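Totach support desk
Ticket: Teleop demos, drawer and panel task, arm stalls or drifts when playing back
Opened by: Branislav Procházka, Greronholm site
Assigned to: Uyên Hoàng
Priority: was High, now Normal (not my doing)
Opened: 23 September 2020

Branislav Procházka
We are trying to teach the arm to bring closed fingers up to a horizontal lip and hold them there, as the first half of a longer opening task. I drive it with the hand controller, the arm follows, the recording is saved. So far so good. When I play the recording back, the fingers stop short of the lip or press into it and the arm faults. I recorded 23 demos. 13 of them played back badly. The release notes say playback is "faithful to the operator's motion". I would like to know what faithful means here.

Software is the April release. Hand controller is the one supplied. Nothing on the bench was moved between recording and playback, and I have checked that more than once, so please don't make it your first question.

Uyên Hoàng
Thanks for the detail. I'm afraid I do have to ask about calibration. Can you run the homing routine, then play back three of the bad ones and three of the good ones without recording anything new in between? Please attach the logs from both sets.

Branislav Procházka
Homed. Played back three and three. The bad ones are still bad, and one of the good ones is now bad as well. Logs attached. I don't see how homing was meant to help if it makes a good one worse.

Uyên Hoàng
It does tell us something. If homing changes the result, the recording depends on where the arm thought zero was at the time. Were all 23 made in one sitting?

Branislav Procházka
No. The first 17 in one sitting, then I powered down, then the rest. Before you get excited, the bad ones come from both lots.

Uyên Hoàng
Understood. Two things to try, separately.

1. Turn off "smooth operator input" in the teleop settings and record a few fresh demos. The smoothing filter trims small movements near the end of a reach, and your task is nearly all small movements near the end of a reach.
2. Leave smoothing on, but hold still for a full two seconds at contact before you end the recording.

Please don't do both at once or we won't know which one mattered.

Branislav Procházka
Tried 1. The approach now looks like my hand, shakes included. Final height is better. I recorded five and four played back properly. The fifth pressed up into the lip and faulted.

Tried 2. Also five. Two were fine. So holding still is not much of a cure, and I would take it off the help page, where it is written as if it settles everything.

A colleague from our Hà office suggested guiding the arm by hand instead, with the motors slack. I did a few. It is easier to feel when the fingers meet the lip, I will give it that. But my own arm gets in the way, and the Grarnine add-on that is supposed to fill in the gripper state afterwards got it wrong twice. I have gone back to remote control.

Uyên Hoàng
Four out of five with smoothing off is encouraging, though it's a small number. I'd like to look at the faulting one. Can you send a still from the wrist camera at the point where you say contact is made, plus the matching line from the pose log?

Branislav Procházka
Pose line is in the attachment.
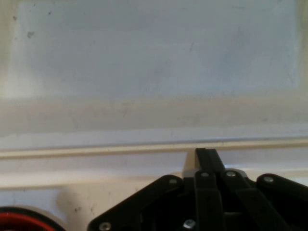

My quarrel is with the phrase "contact reached" in your log. It gets written when the motor current goes over a limit, and the limit is the same whether the fingers are pushing on something or merely fighting their own linkage at an awkward angle. I teach by eye from the wrist view, so what I go by is the picture. With the narrow black tips up at the underside of the rail, I stop pushing. From behind the gripper I can judge left and right well enough, but a millimetre of height at that lip is guesswork, and the pale panel over it is so plain that it gives me little to line up against apart from a small dark spot and some scuffs. If the operator is guessing, the demo contains the guess, and playing it back more faithfully won't improve it.

Uyên Hoàng
That's fair. The current limit can be changed per task, although it's badly hidden: Task > Advanced > Contact > Threshold. Drop it one step at a time. I would also add a second view from the side if you have a spare camera, even if it is only for the operator and isn't recorded.

On the faulted run, the pose log has the arm still being told to go up after contact. That fits with what you say about guessing the height. The playback did what it was told.

Branislav Procházka
Dropped the threshold by one step. Side camera clamped to the bench, for my eyes only. Smoothing still off. Recorded 13 new demos and played each one back twice. One bad demo, and it was bad both times, which I prefer to a demo that is bad when it feels like it.

I am not convinced this is solved. Three things were changed and the settings page still defaults to the one that caused most of the trouble. I also haven't powered down and homed again, and that is where the earlier lot came apart.

Uyên Hoàng
Agreed on the default, I've raised it with the software team and linked this ticket. Could you do the power cycle and homing, then replay the same set without recording anything new?

Branislav Procházka
Done. Same one bad, plus one that now stops short of the lip. Better than before – I would not call it good. Logs attached.

Uyên Hoàng
Thank you. I'm splitting the homing offset into its own ticket and lowering the priority on this one. Please keep the old recordings, including the bad ones.

Branislav Procházka
Keeping them. Leave this open until the new ticket has an answer in it.

Status: Open, waiting on linked ticket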